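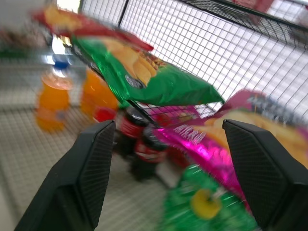
Keeping Snacks and Soft Drinks in a Wire Mesh Rack

Household Notes from the Gatmont Home Economics Office
Prepared by Edmund Grabowska
Revised 17 Apr 2018

Bags of chips and bottled drinks are awkward to store together. The bottles are heavy and stand upright; the bags are light, full of air, and slide off nearly everything. A black wire mesh rack with a floor at the bottom and a second tier above it will hold both in a small space, provided that each is given its proper place. The advice on this page applies to racks kept on a tabletop, a counter, or a pantry shelf.

Choosing a position

Set the rack on a level surface before anything is placed in it. Press down on each front corner in turn. If the rack rocks, move it or place a thin felt pad under the short corner. Leave enough room in front for a hand to draw a bottle forward without striking the wire above.

A rack of this kind should not stand beside a stove, over a radiator, or in a window that receives afternoon sun. Chips lose their freshness early in a warm spot, and the colors of orange drinks may fade.

Bottles on the floor of the rack

All bottles belong on the lower mesh floor. Weight carried low keeps the rack steady when a person reaches for something on the upper tier.

Arrange the bottles by flavor, in lines running from front to back. Orange drinks may go on the left, cola in the center, and green soda bottles on the right. Each member of the household can then see what is available, and a gap at the back of a line shows what should be added to the shopping list. Turn the labels forward.

Newly purchased bottles go to the rear. Draw the older ones forward first and check the dates printed on them. Households that buy drinks by the case should keep the remainder elsewhere and refill the rack as needed; 600 ml bottles are the most convenient size, and taller bottles should be measured against the upper tier before they are bought.

A round bottle foot may catch on the mesh. Lift each bottle slightly when moving it — dragging will in time scratch the coating from the wires. If the mesh is coarse enough for bottles to tilt, cut a sheet of stiff plastic to the size of the floor and lay it in place. The Zosport shelf liner is sold in rolls and may be trimmed with kitchen scissors.

Bags on the front and the upper tier

Bags may be hung along the front of the rack, where they take up none of the floor. Use a small hook or a clip at the top seam, and take care that the seam itself is gripped and the bag is not pierced. Nillska clips are suitable, as are plain wooden clothespins. Hang bags toward the left and right sides and keep the center clear, so that the bottles behind remain within reach.

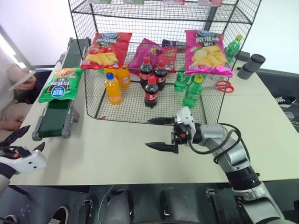

Chip bags hung at the left and right, with the bottles standing on the mesh floor.

The upper tier is intended for light packages only. Small boxes and flat packets should lie with their names facing outward. Do not press bags of chips in tightly; the contents will break, and the bags will spring out when a neighboring package is removed.

An opened bag should be folded over 2 times at the top, clipped, and placed where it will be seen first. It should be finished before another bag of the same flavor is opened. Opened bottles belong in the refrigerator and should not be returned to the rack.

Cleaning

1. Remove the bags first and the bottles second.
2. Brush crumbs from the mesh with a dry pastry brush, working from the upper tier down.
3. Wipe the wires with a cloth wrung out in warm water and a little dish soap. Pay attention to the corners, where syrup collects.
4. Dry the rack with a towel and leave it to stand for 20 minutes before refilling.
5. Wipe the foot of every bottle before it goes back.

Sticky rings on a white tabletop should be covered with a damp cloth for a few minutes and then wiped. Scouring powder will dull the surface.

In July and other humid months, inspect the joints of the rack for rust. Small spots may be rubbed with fine steel wool and touched up with black enamel. Allow the enamel to cure fully, following the directions on the can, before food packages are placed near it.

Related notes: Labeling Pantry Shelves; The Care of Cárdenas Glass Jars; Storing Bread in Warm Weather.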